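Notes > Automation > Domestic

Last updated: July

Can a machine do the washing-up yet?

Dishwashers don't count. A dishwasher is a box that sprays hot water at objects a person has already sorted, scraped and racked. My question is about the rest of the job, the part that happens at the bench with a sponge in hand.

I've argued about this with Samira Zoubi since we shared an office at Killier. Her position is that grasping is solved and wiping isn't. A rigid mug has a fixed geometry. A sponge changes shape as soon as you close on it, and the shape changes again with load, so the tool centre point you planned with is wrong before you reach the plate.
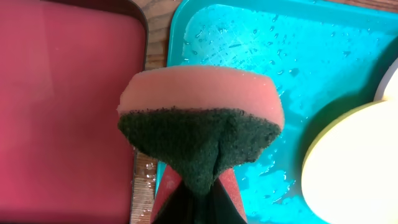

Filed under: Manipulation, soft objects

Pinch a scourer by the green layer and that end folds into a narrow wedge while the foam fans out above. The fold is stiff enough to transmit force along one axis and useless across it. Most published wiping controllers assume a flat pad with known compliance. Eimear Ó Néill's answer is to regulate contact force and ignore the pad shape. That works on a tray, where the surface normal hardly varies, and less well on a curved rim.

Water is the second problem. Droplets on coloured plastic throw specular highlights, and a depth sensor will report holes where there are none. Friction at the fingertips drops as well. Over 20 per cent extra grip force is my usual allowance, and I don't defend the number.

Then there is inspection. A person rinses, tilts the plate to the light and goes back over what's left. The machine needs a stopping criterion, and small orange-red specks on pale yellow are an awkward one under glare.

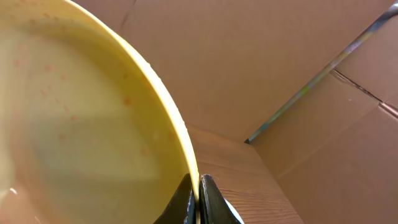
Yellow plate held at the rim, specks across the middle.

A rim grasp leaves most of the face clear but gives a long moment arm. Press hard near the far edge and the plate rotates in the fingers. You need a second arm, a fixture, or very light strokes and plenty of them.

My estimate for unattended washing-up in an ordinary kitchen is nine years. Samira says less. The Brouwer gripper notes are next, once I've redone the friction tables.

54 comments | 9 shares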